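Guvton Wrist View Simulation Pack

Part no. GV-1123
Vendor: Flemari
License: per seat, 12 months
Price: $1,123

Overview
The Wrist View pack adds a gripper-mounted camera and a set of tabletop tasks to the Cheon simulator. It is meant for teams that train or test manipulation policies before moving to hardware. Tasks load from a plain text file and can be edited without a rebuild.

Contents
47 object models with collision meshes
15 task files
18 surface textures, wood and stone
Two-finger gripper model, black
Calibration script for the wrist camera

Requirements
Cheon 4 or later. Grera physics plug-in. A GPU with 8 GB of memory will run one camera stream; two streams need 12 GB.

Notes on rendering
Shadows are on by default and cost about a fifth of the frame rate. They can be turned off per light. Policies trained without them have done poorly in our own tests once shadows were turned back on, so we suggest leaving them alone for final runs.

Distractor objects
Any task can be loaded with extra items on the table. A pencil and a length of twisted rope may be set on either side of the hinged gray panel, and their positions and angles change with the seed.

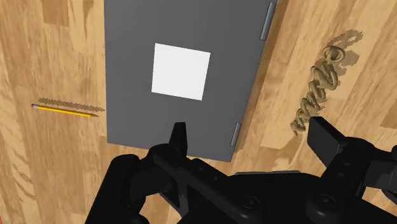
The seed is written to the log at reset. To repeat a layout, pass the same value at launch. Contact between the fingers and a distractor is logged as a separate event and does not end the episode unless strict mode is set.

Known limits
Rope models are rigid in this release. A soft version is planned for March.

Support
Jovita Zavala, Flemari technical desk. Tickets are answered within two working days.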